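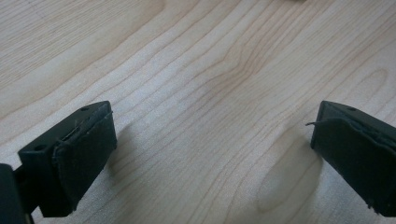

Leobardo Gallegos wants it noted at the outset that the east gate at Carrillo was left off the January sheet, and that the herders who use it after dark should be asked before its hours are changed again. The gate has been added as item 4.

Livestock market and herders' night camp, Carrillo
Security inspection checklist, with comments
Date of inspection: 2025-09-08
Inspected by: Noemí Becerra
Sheet no. 1511

1. Perimeter fence, north and west sides
Result: Pass with comment
Comment: Posts firm. Wire slack between the water trough and the loading ramp. Retension before the next market day.

2. Perimeter fence, river side
Result: Fail
Comment: Three gaps wide enough for a goat, one wide enough for a man. Thorn branches have been pulled across the largest. This is not an accepted repair. Refer to Grekilon under the fencing contract.

3. Main gate
Result: Pass
Comment: Chain and both padlocks in order. Spare keys signed for.

4. East gate
Result: Fail
Comment: Bolt bent, closes only if lifted. No lamp. Herders arriving from Plidard come in on this side and wait outside until someone hears them.

5. Night lighting
Result: Pass with comment
Comment: Seven lamps working. The lamp over the stock pens goes off when the pump is running -- check the shared circuit.

6. Radio contact with the Baretti police post
Result: Pass with comment
Comment: Test call answered at the second attempt. The duty list beside the set still shows last year's call signs.

7. Register of animals entering and leaving
Result: Fail
Comment: Brand marks not entered for the last three consignments. Without them a stolen animal cannot be traced through the market. Clerk informed.

8. Camp headcount at dusk
Result: Not checked
Comment: Inspection finished before dusk. The elders' representative keeps the count and will send a copy.

9. First aid box
Result: Pass
Comment: Sealed. Dressings in date.

10. Report of strangers or armed persons near the camp
Result: Pass with comment
Comment: Procedure is posted at the main gate only. Post a second copy at the east gate, in the local language. Names of those reporting must stay off the public sheet -- see the objection raised at the last meeting.

Items 2, 4 and 7 to be inspected again before the market reopens to outside buyers.

Signed: N. Becerra
Copy to: L. Gallegos; Baretti police post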